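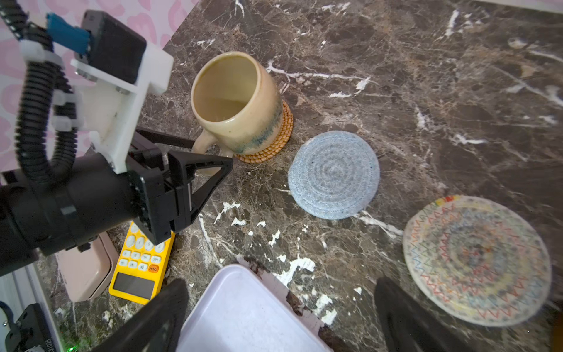
Figure 2. Glazed mug with a blue-green band near the base, on a round woven coaster.

4. What the favourite mug can and cannot tell us

The claim that people form a lasting bond with one drinking vessel has had an easy life. It appears in the opening lines of papers on ownership, on office sharing and on grief, usually with a nod to the Prostitz study and no word on how that study was done. We went back to it with some goodwill and came away with less.

The Prostitz figures rest on a single question, put once, to people standing in a staff kitchen: "Do you have a favourite mug?" Of those asked, 69 per cent said yes. It is hard to see what else they might have said. The question names the thing it hopes to find, and to answer no is to appear a little cold. A person who reaches for the same mug each morning may do so out of fondness. She may equally do so out of habit, or take the one at the front of the shelf, or want the only one that holds enough tea. The question cannot separate these, and the authors do not try.

The follow-up by Skendavix is larger, with over 300 replies, and is often cited as if size had settled the matter. It used the same wording. A poor question asked of more people gives a steadier answer to a poor question. Skendavix also sells kitchenware, a fact given in the small print of its report and nowhere in the papers that lean on it.

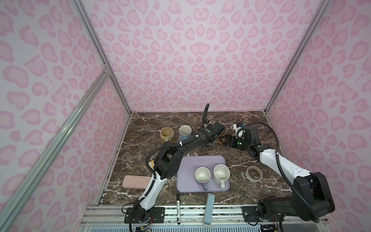
4.1 The Vass scale

The Vass scale was meant to put this right. It has 19 items, each marked from "not at all like me" to "very like me", and the total is read as strength of attachment. We have three doubts about it, of which the third seems to us the most serious.

The items overlap. "I would be sad if my mug broke" and "I would be upset if my mug were lost" are scored as separate evidence, and anyone who agrees with one will agree with the other. A high total may mean little more than that the same feeling has been reported several times over.

The items also assume a single vessel. Several of our respondents in Ulside kept one mug for coffee and another for soup, and wrote in the margin to ask which was meant. We told them to choose. We now think this was a mistake, as it produced the very preference that the scale then went on to record.

Lastly, the scale has never been held up against what people do. A bond that makes no difference to behaviour may still be real, but it should not be described in terms of behaviour, and the papers that use the scale do this freely: users "seek out" the mug, "protect" it, "return" to it. No one had watched them.

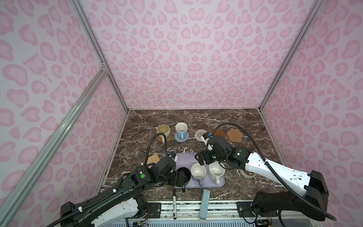 The Ulside work was a modest attempt to fill that gap. We asked respondents to keep a simple diary for two weeks in August, noting at each hot drink which vessel they used and whether another clean one was within reach. The second part matters more than the first. Using the same mug every day says nothing about choice if the rest are in the sink, and an earlier draft of our own diary form left this out.

We make no great claims for the result. People with high Vass totals did use one mug more often, as the scale would predict. Once we set aside the drinks for which no other clean vessel was to hand, the gap between high and low scorers shrank to a size we would not care to defend. Diaries have faults of their own. Some were plainly filled in at a sitting, in one pen and one mood, and we kept them in only where leaving them out made no difference.

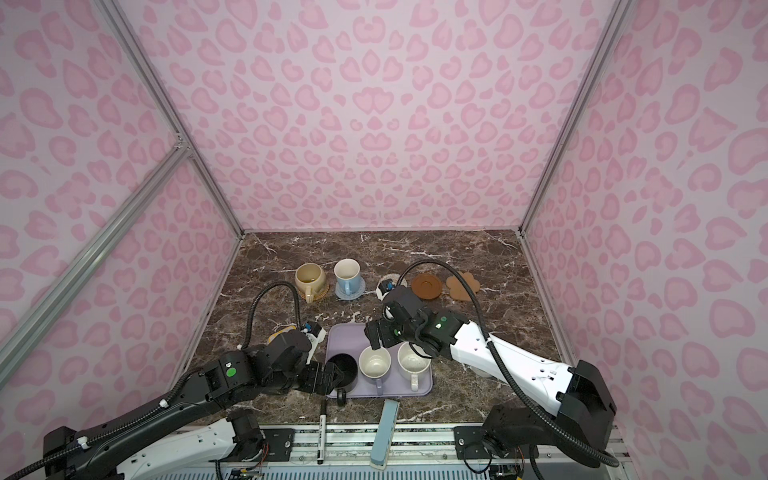 There is also the matter of looks. It is widely said that a hand-finished glaze, or any glaze that varies over the body of the mug, makes attachment more likely, on the grounds that such a mug is easier to tell from its neighbours. This may be so. Being easy to recognise is a different thing from being loved, however, and a plain black mug in a cupboard of pale ones is just as easy to find. Neither Prostitz nor Skendavix asked what the mugs looked like. We asked, and received answers such as "nice" and "bluish", from which we have drawn nothing.

Our view is that the favourite mug should be treated as an open question, and that papers on ownership should stop using it as a warm-up example until somebody has tested it with the clean alternatives counted. The diary form used in Ulside is given in the appendix, with the faulty first version beside it.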